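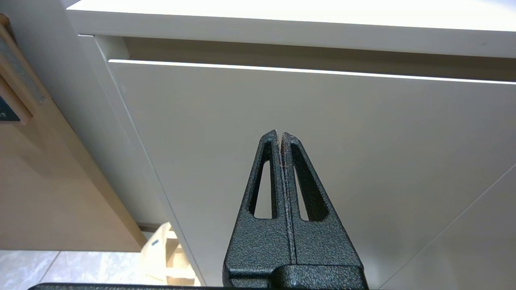
Five years we talked about redoing the spare room at Truvengate, and Ylva and I finally got going in June (with plenty of tea breaks, I admit!). I had my heart set on something plain, so the white cabinet has no knobs at all, just a recessed groove under the top to pull the big drawer by, and I'm still ever so pleased with it. The curtains come next, once we can agree on a colour – do call in and give us your opinion!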